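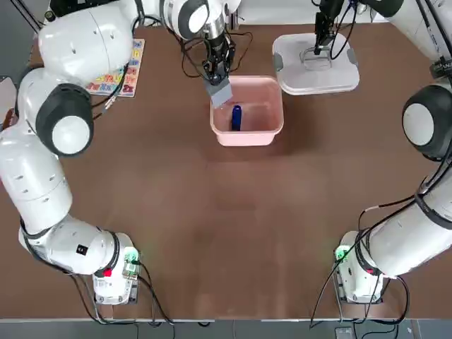 Small blue piece in the pink bin, gray spatula going in.

Home Borrow Table Toys FAQ Contact

Table toys and bins: quick FAQ
By the Tesgate Toy Shelf desk
24 April 2023
4 min read

Same questions keep coming in by email so putting the answers in one place. Will add more when there's time.

What size bin should I get for loose pieces?
Shallow. If a kid has to tip it to see the bottom, it's too deep. Rounded corners are nicer for scooping, stuff doesn't get wedged.

Can we use kitchen tools for scooping?
Yes, go ahead. Spatula, big spoon, whatever is in the drawer. A flat spatula is harder than a spoon with anything round, so start with the spoon if someone's getting mad. Wash them before they go back in the kitchen, please.

Do I need a second container?
Helps a lot. One to take from, one to put into. Set them close together or half of it ends up on the floor. Doesn't need to match.

How many pieces at once?
Start with one. Really. Then 2, then more. A full bin looks fun and gets dumped in 5 seconds.

Is the alphabet puzzle OK to lend with the small stuff?
Sepearate loans now. In February a set came back to Pleltside with letters mixed in three different bags and it took all afternoon. Puzzle goes out on its own card.
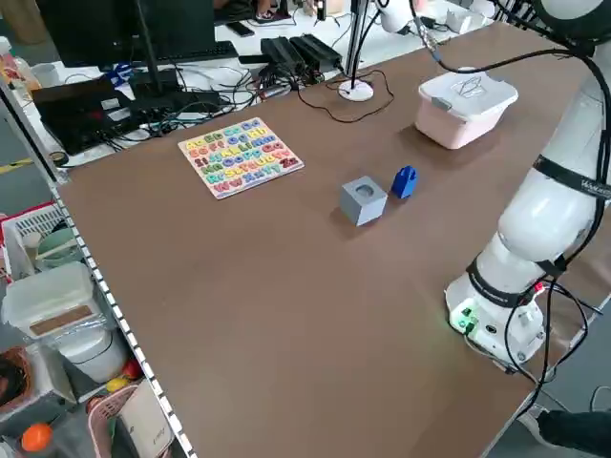 Alphabet puzzle with its letters in, gray cube and blue piece out, lid on the pink box.

How do I check the puzzle before returning it?
Put every letter in its spot, look along the rows. Big and little letter go together, Aa, Bb and so on down to Zz. Gap = missing piece. Check under the couch, then tell us. No fine for one letter, we just need to know which.

Lid on or lid off for storage?
On, with the latches shut. Snap lids pop up if something is sticking out over the rim, so press the corners and look again. Don't stack anything heavy on top.

Something doesn't fit in the bin. Now what?
Leave it out and put it in a cloth bag. Don't force the lid, the latches are the first thing to go. Replacement lids come from Oltano and they are slow.

What about odd blocks that don't belong to any set?
We have a mixed box for those at the Ruangrit Street branch. Drop them in. If it has a hole or a notch, it probably went with something, so leave a note saying what you found it with.

Can I wash the pieces?
Plastic yes, warm water and a bit of dish soap, dry with a towel. Wooden puzzle no! Damp cloth only, and lay it flat afterward. Not on the radiator.

What age is this for?
Depends on the piece. Anything small enough to go in a mouth stays with the older kids, and a grown up sits at the table. Ask at the desk if your not sure.

How long can I keep it?
2 weeks, one renewal. Email is fine for renewals. Phone is hit or miss, mornings are better.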